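3.2 Sorting and Storage of Small Goods in Shared Kitchens

The second part of the study considers how households that share a kitchen decide where small goods belong. Earlier work on domestic storage has dealt mainly with the single-family home, in which one or two adults set the rules and the others learn them. In shared housing the rules are seldom stated. A tenant who moves in during May finds shelves that were divided up long before, and must work out from the objects themselves which spaces are open to use and which are not.

Material for this section was drawn from the Bramwell tenancy survey, which covers 2,871 households in shared and partly shared housing. Of these, about 2,000 returned the optional kitchen supplement. The supplement asked tenants to list the containers kept on counters and tables, to say what each one held, and to mark whether its contents were regarded as common property. Follow-up interviews were held in 19 kitchens at the Modwood and Flodero housing sites. Each interview lasted 20 minutes and took place in the kitchen itself, so that tenants could point to the goods under discussion.

Three kinds of container appeared often enough in the answers to be treated separately. Closed cabinets were almost always assigned to one person. Open shelves were assigned by level, the upper levels going to whoever had lived in the unit longest. Baskets and bowls left on a table were the least settled. Tenants at Modwood described the table basket as a place for things "on the way to somewhere else," and several admitted that goods had remained in it for months. At Flodero the basket was more often understood as an offer: food placed there could be taken without asking, although tools could not.

The difference between food and tools proved to be the most reliable line in the interviews. Packaged snacks passed into common use easily, and their owners rarely asked for them back. Graters, peelers and can openers did not. A tool might stand in a shared basket every day of the year and still be known by all to belong to one tenant, who expected it to be washed and returned. Disputes recorded at both sites concerned tools far more than food — a finding that runs against the common belief that shared kitchens fail over missing groceries.

The Zondetti scheme for coding household goods, used in our earlier report, places all table containers in a single class. On the basis of these interviews we have divided that class in two, according to whether tenants described the contents as mixed or as being of one kind. Mixed containers, such as those that hold both a utensil and something to eat, are coded by their most disputed item. The types of goods concerned are shown in Figure 4.
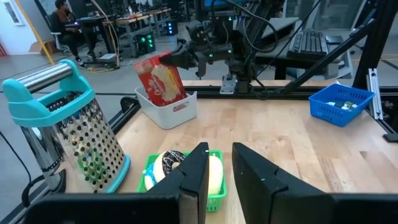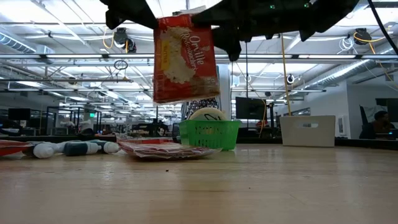
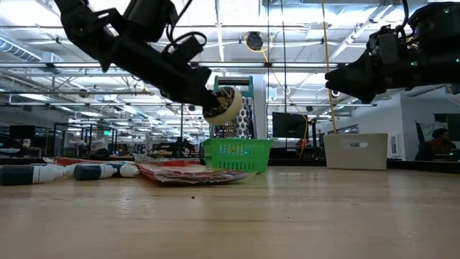
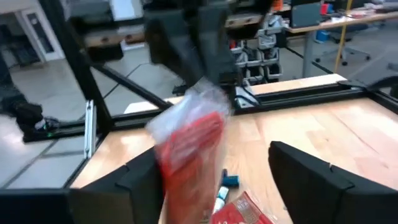 Figure 4. Small goods and table containers. The first three views include a green basket; a box grater appears in the first and third, and a popcorn box in the second.

Prepared by the Household Storage Study Group
2023-11-19

It should be noted that the revised coding was applied only to the interview sites. The wider survey answers do not record enough detail to separate mixed containers from others, and they have been left under the original scheme. Comparisons between the two sets of results should therefore be limited to cabinets and open shelves, for which the codes are unchanged.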